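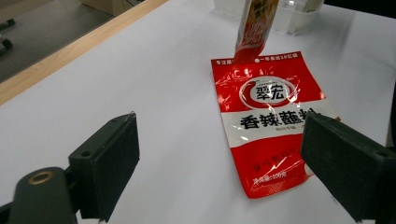 Week 9 handout: What will the gripper really cost us?
Instructor: Pouran Mohammadi

Welcome back, everybody! Last time we talked about arms, and I promised we would get to the part that touches the groceries. Tonight is about planning and paying for the hand, plus everything that hangs off it (and there is always more hanging off it than you'd think).

Our running case is Flivwood, the small packing shop in Cultdale. They have $3000 for the year, 59 different products on the list, and a manager who would like all of them picked by spring. Your job is to write the spending plan.

Start with the products, before you open a single catalog. Flat packets are a good place to begin. A 100 gram packet of dipping sauce is cheap and light, but the plastic is shiny and crinkled, it lies flat on the table, and it gives two fingers very little edge to close on. A tall package standing upright is a much friendlier shape. Sort the whole list this way, easy shapes and hard shapes, and you will know which fingers to price.

Then the budget lines. Please use these headings so I can compare your plans:

Gripper body and mount
Fingers, with 2 spare sets
Pads, screws and threaded inserts
Camera and cables
Test goods (packets get squashed, so buy plenty)
Staff hours for setup and training
Held back for repairs

People nearly always forget the test goods and the staff hours, and I forgot them myself on my first plan, so don't feel bad! Put them in early, while there is still money to argue over.

For quotes, ask at least 3 sellers and send every one of them the same product list. In our case file you'll find the letters from Dehghan and Lirnis. Read the shipping terms closely, and look at what each one charges for replacement fingers.

Plans are due 12/31/25 by email. I know, I know, it's New Year's Eve, so do send yours sooner if you can. One page is plenty, with your product sort attached.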